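Visit report: ant monitoring and rearing facility, Pestia

The spring open day at Pestia was held on Thursday, March 23, 2023. Attendance was limited to growers, municipal pest control staff and people working on introduced insects. The program consisted of a tour of the quarantine rooms, a walk over the outdoor monitoring plots, and a closing session on bait trials.

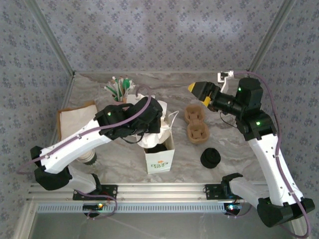

Odile Marchetti-Rowe
Contributing editor, introduced invertebrates

The building dates from the period when Pestia worked mainly on scale insects in citrus. Two of the original cold rooms have been converted to ant quarantine. Entry is through a double-door vestibule with a negative pressure fan, and visitors leave coats and bags outside. The inner rooms are held at 28 degrees Celsius, which suits brood development in most of the species kept there but makes a long visit uncomfortable.

Colonies are housed in open trays with fluoropolymer-coated walls. Each tray stands in a shallow moat of water and detergent. The staff reported that the coating loses its grip-proof quality faster than the manufacturer's sheet suggests, particularly at high humidity, and that trays are now recoated monthly. Nest chambers are plaster blocks with a wetted wick at one end. Workers can choose their position along the moisture gradient, and brood piles are moved accordingly over the course of a day.

The main question under study is why some introduced populations stay small for years and then expand. Three explanations are being tested in parallel: a shortage of honeydew sources in early spring, pathogen load, and a low ratio of queens to workers at founding. The third is the easiest to manipulate in trays. Results from the January census showed larger worker counts in trays founded with many queens, but the spread between replicates was wide and the group does not yet consider the result usable.

The outdoor plots lie on the north side of the property along the Gu drainage channel. The channel bank is lined with poplars carrying heavy aphid populations from May onward, and the ant trails follow the tree line almost exactly. Monitoring is done with vials of diluted honey laid on a grid, left for 2 hours and then capped. A total of 3,251 workers came out of last season's vials, nearly all from the section nearest the road. The far section, past the culvert, produced native species only. A gravel service track separates the two, and it is not clear whether the track itself is a barrier or whether the ants have simply not arrived at the other side.

Vials on the ground were shaded with upturned clay saucers. Unshaded vials had been tried and were abandoned after workers stopped recruiting to them by midmorning.

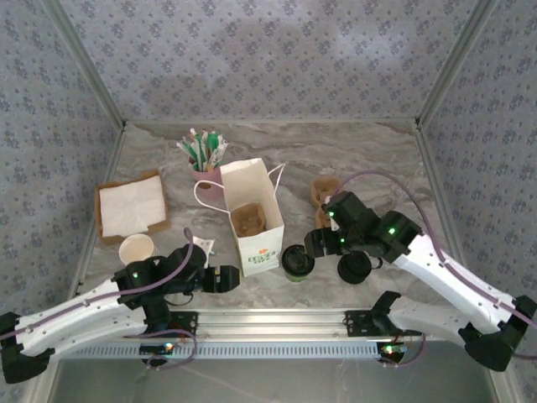
Trunk counts are made separately, at chest height, over a fixed period with a hand tally. They correlate poorly with the vial counts. The working explanation is that trunk traffic reflects the aphid supply above, while vial counts reflect foraging by workers that have no tree to go to. Both measures are being kept for now.

The closing session covered bait. Priminance, a gel formulation under trial, was compared with a sugar-water dispenser built in the Pestia workshop. Acceptance of the gel was good on the first day and fell off as the surface skinned over. The dispenser stayed attractive for longer but needed refilling and attracted honeybees until a mesh was fitted over the opening. A questioner asked about treating electrical boxes, where liquid bait cannot be placed safely. The answer was that bait should go on the trail leading to the box and that the cable entry should be sealed afterward. No efficacy figures were given for either product, and none are expected before the end of the season.

Cunico, which makes the grid vials, had a table in the corridor. The current vial has a screw cap in place of the old push cap. Fewer are lost in transport, but capping takes longer in the field and some workers escape while the thread is being started. Packs hold 2,000.

A handout with the trap grid layout and the sorting key was available at the desk. The key covers workers only. Anyone collecting winged queens in early summer will need a separate reference, and samples should be sent in alcohol with the collection site written in pencil on a paper label inside the tube.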